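Ticket 114: Greifweite springt bei Teilverdeckung der Fingerpads
Projekt: Flulum / Teilprojekt Handgreifer
Gemeldet von: Zübeyde Polat
Bearbeitung: Warrick Whitcombe
Status: in Prüfung

Fehlerbild: Die aus dem Kamerabild geschätzte Öffnungsweite springt innerhalb weniger Bilder um bis zu 5 mm, ohne dass der Griff betätigt wird. Betroffen sind etwa 40 Episoden aus dem Mai. Die daraus trainierte Policy schließt zu früh.

Bisher ausgeschlossen: Zeitversatz, Objektivkalibrierung, mechanisches Spiel. Neustart von Jirkness ohne Wirkung.
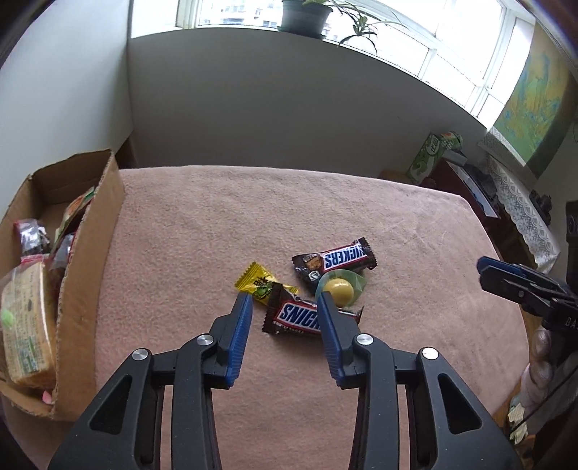 Die Weite wird derzeit über eine Farbsegmentierung der Pads bestimmt, Schwellwerte aus dem Molero-Datensatz. Bei Objekten mit blauem Aufdruck ist das Verfahren nicht eindeutig: Der rechte Pad überlappt den unteren Snickers-Riegel, dessen Logo ebenfalls blaue Anteile hat. Die Maske kann dort über die Padkante hinauslaufen. Die silbernen Gelenkbolzen liegen dagegen frei und kommen als Ersatzmerkmal in Frage.

Versuch 1: Blauschwelle enger gesetzt. Sprünge seltener, dafür Aussetzer bei Gegenlicht.
Versuch 2: Weite aus den Bolzenabständen, Winkel über die Koppelkinematik. Auf 3.000 Testbildern keine Sprünge mehr.

Offen: Vergleich beider Schätzer auf dem Kırmızıgül-Satz. Bis dahin betroffene Episoden nicht ins Training übernehmen.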